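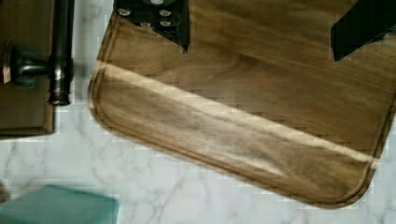
Planche à rigole sur le plan de travail

Forum Cuisine > Entretien > Huiler une planche en bois : quelle huile ?

toan_tieu
Bonjour, ma planche redevient terne au bout d'un mois. J'utilise de l'huile de tournesol. Mauvaise idée ?

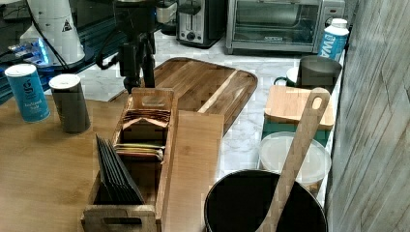 J'en mets une cuillère à soupe, j'étale au chiffon et je laisse la nuit. Ça colle un peu le matin.

Waltraud H.
Le tournesol rancit. Prends de l'huile minérale alimentaire, j'ai payé la mienne 40 francs suisses le bidon chez Zendby.

reiko.n
Pas d'accord, le lin cuit très bien et il durcit.

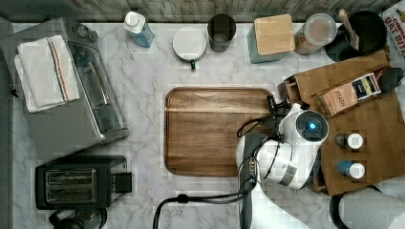
Le lin demande du temps de séchage, c'est tout. Je passe un grain 1600 entre deux couches. Sur un plateau à rebord et coins arrondis, insistez dans les angles, l'huile s'y accumule. Essuyez l'excédent au bout d'un quart d'heure.

Waltraud H.
1600, c'est trop fin, le bois n'absorbe plus. Je m'arrête bien avant.

reiko.n
Chez moi il absorbe.
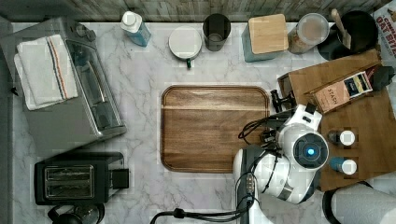
Réponse de toan_tieu
Je ponce ce week-end et j'essaie la minérale. Le lin, on verra en novembre.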